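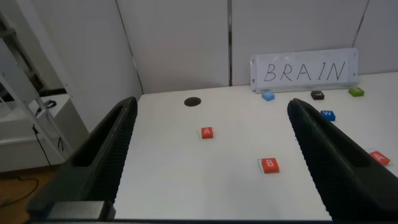
Brayden Sandhu m'a coupé dès la première phrase, à la répétition : « Attends, tu vas leur raconter une panne ? Ils viennent voir un robot qui marche ! » Oui, Brayden, je vais raconter une panne. Les démos réussies, vous en verrez toute la journée.

Publié en août — par Brayden Sandhu et l'équipe Tellar
20 partages · 3 commentaires

Notes pour l'intervention

1. Le contexte (aller vite)

Bon, Tellar, c'est notre petit projet d'écriture : deux bras, des cubes à lettres, un mot à composer. BRAIN, cinq lettres. J'avais choisi court exprès, je me croyais malin. On avait 500 essais au compteur, le logiciel Fleno réglé aux petits oignons, et tout le monde voulait rentrer.

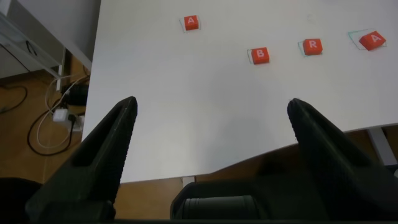
2. La panne

Le samedi, donc. Le bras gauche descend vers une lettre, s'arrête net, repart, s'arrête encore. Pas de message d'erreur ! Dans le journal, 1 835 lignes parfaitement normales. On accuse d'abord la vision (on accuse toujours la vision), puis l'éclairage, puis moi. Et pendant ce temps j'avance la main pour pousser un cube — et là, le bras repart. Je l'ai sentie passer, la pince. Rien de cassé, une belle frousse.

(Pause. Laisser les gens rire un peu, puis reprendre.)

La cause : un faux contact dans le câble du poignet. Dans une certaine position il coupait, le contrôleur croyait à une perte de liaison, puis reprenait le mouvement tout seul dès que ça revenait. Tout seul ! C'est ça qui m'a empêché de dormir, bien plus que le câble.

3. Ce qu'on a changé

Plus de reprise automatique, il faut réarmer à la main. Vitesse réduite à 20 % dès que quelqu'un approche. Et chez Dufour, on nous a montré comment fixer le câble pour qu'il ne plie plus toujours au même endroit.
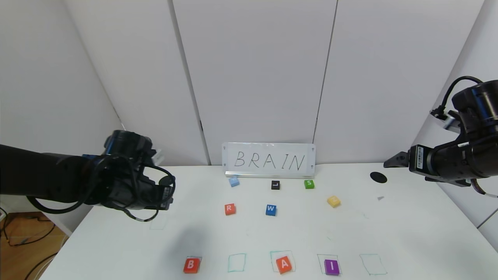

Brayden Sandhu

Il voulait son nom ici, le voilà : c'est lui qui a trouvé le faux contact, en tortillant le câble à la main. Le remercier, puis enchaîner sur Plurnedeo. Ils ont eu la même coupure sur leur cellule de tri, demander s'ils sont dans la salle.

Si on me demande le prix du câble : je ne l'ai plus en tête, renvoyer vers Brayden.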